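Wirora Community Hall – infection control walk-through
20 April 2020. Checked by Vitória Lobo

1. Entry and sign-in
Hand sanitiser at door: yes. Refill before Thursday.
Floor marks at 1.5 m: yes, two lifting near the ramp.
Visitor log: 73 names, all with phone numbers.

2. Kitchen and food parcels
Benches wiped between shifts: yes
Parcels packed off the floor: yes – 104 ready for Bunthorpe
Fridge log: gaps in March, none since

3. Toilets
Soap and paper towel: yes
Pedal bin: NO. Lid broken, on order.

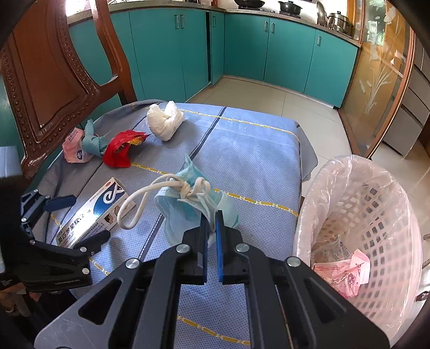
4. Masks and waste
Disposable masks in stock: 80. Lined bins are in both rooms and the Escobar Street shed. Masks go straight into a bin after use. A crumpled blue one with its ear loops knotted, left lying on a tablecloth, is a fail under this item. Change the cloth and wipe the table under it. Marked: follow up.

5. Posters
English and Portuguese up. Somali still to come.

Next check in a fortnight.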